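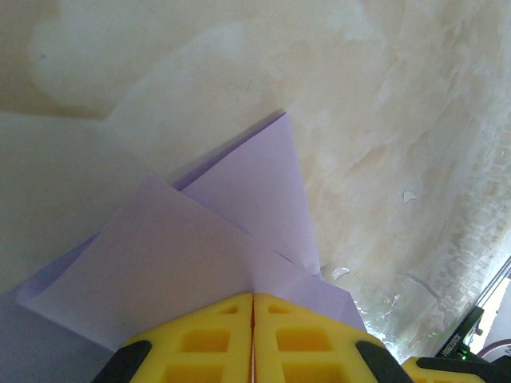 Heratham Robotics Club – Paper Folding Project FAQ

Who can join?
Any student enrolled at Heratham. No programming is needed for the first 2 sessions.

What paper do we use?
Plain sheets in white or pale lavender. Heavier stock resists the crease and slips out of the fingers.

How is a sheet held?
Between the two fingertips, pressed together. Expect creases to fan out from the pinch point – this is normal and does not cost marks.

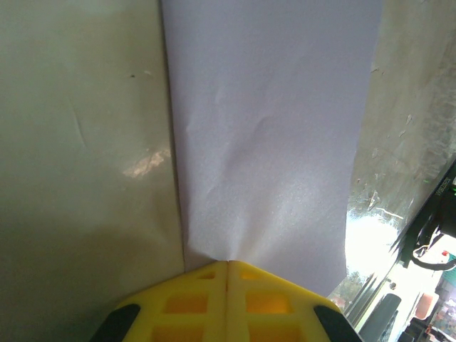
Jeta Halvorsen

Do wrinkles count against a fold?
Only if they cross a marked fold line. Edges are checked against the printed template.

How many runs does each team get?
27, logged in the team sheet. Aborted runs count.

When is sign-up due?
Wed 11 September. The Ostemach round is in December.

Can we change the finger pads?
Yes, with black rubber of the same thickness. Note the change in the log.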